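I've had the Sovura kit on loan since March, and my wrists have only just forgiven me. It's a pair of hand-held grippers you use in place of your own fingers, so that whatever you pick up, shove or drop becomes a lesson for a robot arm later on. Altby, who make it, want £188 a month for the hire. That gets you both grippers, the little display, a carry case and somebody to ring when it all goes wrong (I rang, more than once!).

First impressions were good. The case opened flat, everything had its own slot, and I was squeezing things within minutes of the charger light going green. The handles suit small hands better than the Arkton set I tried last year, which felt like wearing oven gloves over another pair of oven gloves. There's a bit of squeak in the left trigger on my set. Altby offered to swap it but I'd grown fond of it by then.

Setting up is where you pay for the low price. You wave the pair about slowly while the software finds the marker cubes, and it's fussy about light. Blinds down, lamp on, try again, lamp off, blinds up. My record was 19 goes before it would let me start, on a bright morning when I'd promised to be finished by eleven. Later in the day it would often behave first time, so I took to doing my emails before lunch and my gripping after.

Teresa Mazurek looks after the hire customers at Altby and she was very patient with me. I asked her how many recordings I'd need before a robot could do a simple tidy-up job, and she said to plan for 1,000 if I wanted it to cope with things being moved. I'd been hoping for a nice afternoon's work. "People always pull that face," she told me, and I couldn't see how she knew, as we were on the phone.

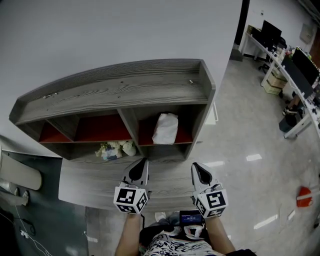
Shelves are the job I'd judge any of these kits on, and the Sovura is pretty decent at them. You want to be able to come at a compartment from the front without bashing your knuckles, and the black pointed pads are slim enough for fiddly stuff. Soft things are the real test for me: a crumpled white plastic bag like the one in the right-hand compartment, or a bunch of artificial flowers in its wrapping. The blue screen sits between your forearms, so a quick glance down does it, though the text is small and I'd like it a size or two bigger, please.

Battery life is fine, three hours if you're steady. The cabling I could do without. The Kiiskinen kit costs a good deal more and feels lovely, but I'd still hire this one for a month and spend the difference on a decent chair and a wrist rest. Ask for the longer strap when you order, it's free and they don't mention it on the form.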